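Ticket: Osdale sim, demo collection, short episodes in the tray task
Status: Resolved (reopened once, see below) 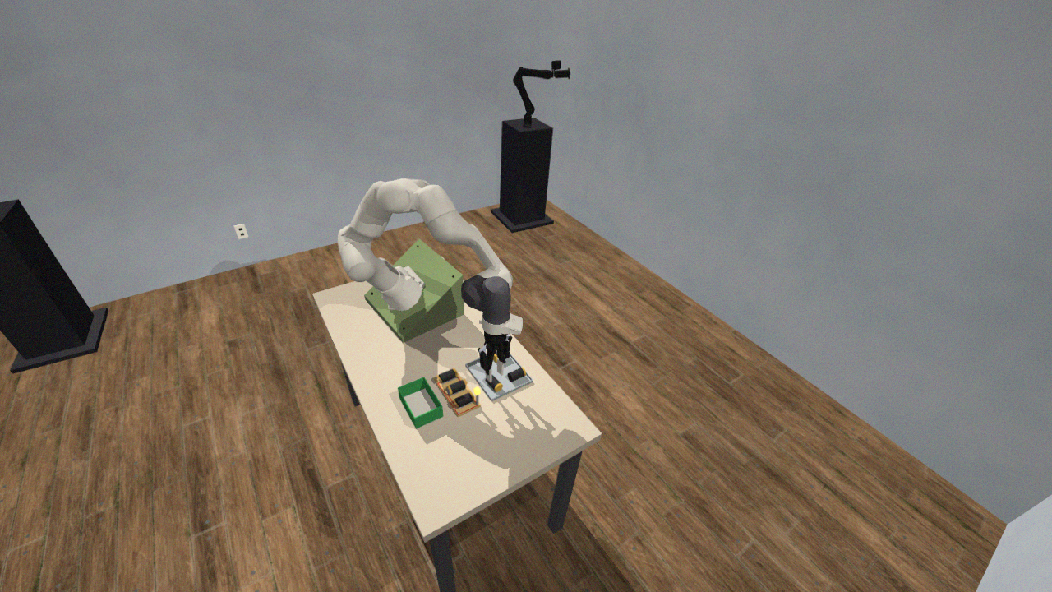

Can we just pad the short episodes out to full length?
You can, and the loader will thank you for it, but the policy then learns that the natural end of any job is to hang in the air doing nothing. Trim or re-record. Padding is for cases where the arm really was meant to wait.

Original report
Overnight run was supposed to give us 300 episodes of the tray task. The summary page said 300, in green, with a check mark. Training then found 295 it could use and threw away the rest with the message "bad episode," which I'd like to thank for its candor. Of the ones it kept, a fair number stop while the fingers are still over the gray plate. The success flag is set on all of them.

Setup: Widik recorder, stock Illevska scene, one arm on the green mount, scripted expert with noise. No changes to the scene file that anyone has owned up to.

First reply, support
Please clear your cache and try again.

Reporter
Cleared it. Tried again. Same result, now with a slower first load.

Support
Thanks. Please attach the recorder log and the seed list. Also let us know if the success check is the default one or the Namboodiri version.

Reporter
Log and seeds attached. It's the Namboodiri version. I didn't know there was a choice until you asked, so that's one thing learned.

Notes while waiting
Replayed one of the short ones at quarter speed. The expert script lowers the gripper, the success check fires, the recorder closes the file. The script carries on and does the rest of the job perfectly well, with nothing listening.

Turned noise off: same thing. Changed seeds: same thing, different episodes. Moved the camera, mostly out of spite: no effect.

Support
The Namboodiri check counts the task as done when the gripper is within a set distance of the part. It was written for a reaching task. For pick and place you want the check on the part's final position, held for 19 steps.

Reporter
So we have a large, tidy collection of an arm getting near things.

Support
That is one way to put it.

Fix
Swapped the check, set the hold to 19 steps, reran from the same seed list. Episodes now run through the release. Old batch moved to a folder called reaching, where it may even be useful.

Reopened
Two files still rejected after the rerun. Both had a last action with no matching observation. The recorder writes the action first and was being shut down before it got to the other half. Added a flush before close. Reran those 2 seeds and both load.

Left open under a separate ticket: the summary page counts files started, so it would have said 300 no matter what. Asked for it to count files that load. Priority was set to low at 4:40 pm.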